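Tinditz Cell Practice Guide for Domestic Appliance Work, second edition
Reviewed by Theano Lazaridis

The Tinditz guide sets out working rules for robot cells built around household machines: washers, dryers, dishwashers and ovens. It is sold as a ring binder with a set of vinyl floor templates and a block of checklist cards. The binder runs to 198 pages. I have used it since May on our laundry cells, alongside the risk assessment we already had in place. The guide is not a standard and does not claim to be one. It tells a small team how to lay out, label and run a cell so that two operators on different shifts will do the same thing.

The first edition was mostly about guarding. The second keeps that material in chapters 1 to 3 and adds a long section on unit identification, floor marking, gripper limits at openings, and handling of soft goods. The page stock is heavier and the tabs no longer tear. The index is still poor. "Door, appliance" and "Appliance door" lead to different pages, and neither leads to the page on door interlocks.
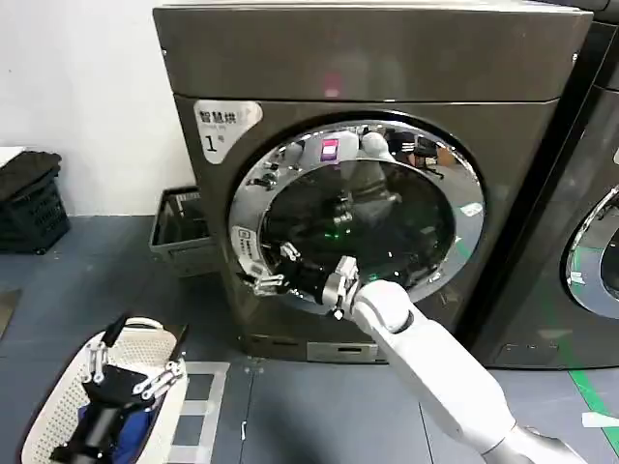 Unit identification takes up chapter 4, and it is the strongest part of the book. The rule is short: each appliance carries one number, the number is on the front face, and the same number appears in the task file, the fault log and the lockout tag. The guide asks for a label at the upper left of the front face, high enough to stay readable while an arm is working at the door. Our number one machine has its round white sticker in that position, and with the right gripper in at the lower left of the door opening the numeral is still in plain view. Tinditz wants the numeral to be the largest item on the label. I agree, and would add that the language of the remaining text should match the operators.

Chapter 5 covers floor marking. The templates are accurate and lie flat after a day under weight. The guide separates walkway lines from placement lines and gives each its own color, which must be written on a card at the cell entrance. It says nothing about sites that already use another color scheme. Stavros Manolakis, who maintains our cells, had to write a conversion sheet before we could use the cards. A blank table in the appendix would have saved him the work.

The section on grippers at openings is good on procedure and thin on numbers. It requires that the door be confirmed open and the drum stopped before any finger crosses the rim, and that the drum be held by a separate condition in the program and not by a timer. It also asks for a speed reduction within 54 mm of the rim. No test method is given for that distance. Godinho's older handbook, at 390 pages, does include a method, and I would keep a copy for that reason alone.

Two-arm work gets 4 pages. The rule that only one arm may be inside an appliance at a time is clear. The rule for the second arm is less so: it may work at a basket "outside the door zone," but the door zone is defined for a single arm. We drew our own boundary and recorded it in the task file.

The checklist cards are the part that gets used daily. They wipe clean, and the order of the steps is sensible. The housekeeping card should list loose tags and paper scraps by name, as it currently says only "debris."

Recommended for teams running more than one appliance of the same model. For a single machine, the Aroreo pamphlet covers the same basic rules at lower cost.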